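Bubble Parties and Foam Fun - Your Questions Answered

We get asked all sorts at Turosness, and we love it! If you're planning a school fete, a birthday or a street party with bubbles in it, start with these. If your question isn't covered, drop us a line through the contact page.

Which bubble mix do I need?

For most parties, Dai is the one. It's our everyday mix, it works in wands, trays and machines, and it makes masses of small, quick bubbles that little ones go wild for. If you want the enormous wobbly ones that drift over the fence, go for Mutance. It's thicker and a bit slower to use, but the first time you see one of those giants float off you'll be hooked.

How much mix should I order?

One bottle of Dai keeps 4 children with hand wands happy for a whole afternoon. Machines are a lot thirstier! For a school event with 100 children, have a look at our fete box, and if you're expecting 150 or more then get two boxes and keep the second one sealed until you need it. Unopened bottles keep very well in a cool cupboard.

Can I use the mix indoors?

You can, with care. Bubble mix makes hard floors slippery, so for a village hall or a living room we'd go for hand wands only and put old towels down. Foam is for outdoors, on grass, every time.

Will it stain clothes or bedding?

Dai and Mutance are both clear, with no dye in them, and splashes come out in a normal wash. The coloured foam is a different matter - rinse it off with cold water first, then wash as usual. Pale party dresses are best kept for the cake!
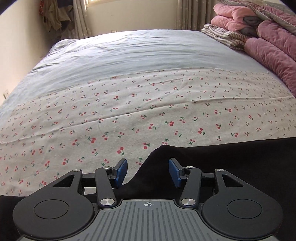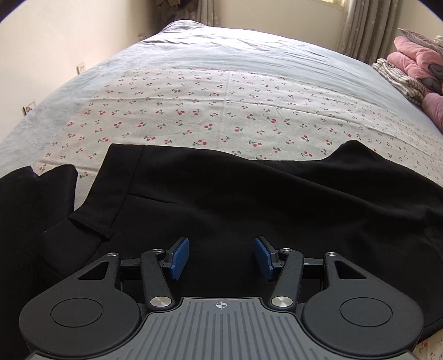
Two views with the gripper at the front.

What age are the wands for?

Our standard wands are for children aged three and up. The giant rope wands need longer arms and a bit of patience, so we'd say seven and up, although the grown-ups usually end up hogging them. Please stay close by whenever children are using bubble mix, and keep it away from eyes.

What's the best weather for bubbles?

A still, damp, cloudy day. It sounds like awful party weather, but bubbles adore it! Hot sun and dry wind pop them quickly. If you can, pick a shady spot or wait until 5 o'clock or so, when things have cooled down. After a shower of rain is magic.

Can I use my own machine?

Yes, Dai runs in most ordinary bubble machines. Please don't put Mutance in one. It's too thick for the little pumps and you'll be cleaning it out for ages.

Do you hire out foam machines?

We do, from our Rurville shop. Hire is for 2 days, so you can set up the evening before and bring it back after the party without rushing. June and July go very fast, so do book early. You'll need an outdoor tap within reach of a hose and an ordinary plug socket with a safety cut-out.

How do I clean up afterwards?

Hose the grass down well and let it drain. Rinse wands in warm water, leave them somewhere airy to dry, and pour any leftover clean mix back into its bottle for next time.

Can I collect my order?

Of course! Choose Rurville collection at the checkout and we'll email you when it's ready.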